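How do I store fake peaches so the leaves don't get wrecked?

jinitz_60
I do table displays for our end of summer dinner every August and I've got a batch of artificial peaches, the kind with the fuzzy speckled look. Last year I kept them in a bag and the leaves came out creased. I've switched to a white plastic basket with holes in the sides. Can I pile them in, or will that squash the leaves too? 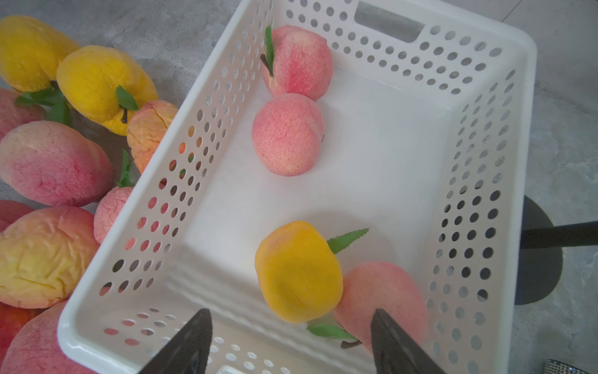
Pink ones and a yellow one in the basket, leaves and all

Cathal Mac Suibhne
Baskets are great for this! I put the big ones in first, stems up, then turn each one until its leaf lies over its neighbor (takes me 35 minutes, but I'm fussy).

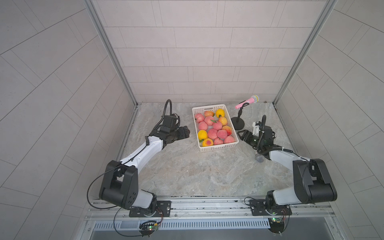 Packing them close is fine as long as you don't push down. I lay a sheet of tissue over the top and keep mine on a closet shelf, away from the window so the pinks don't fade. If a leaf is already bent, try a hair dryer on low and flatten it with your fingers.

plerklow452
just use an egg carton for the small ones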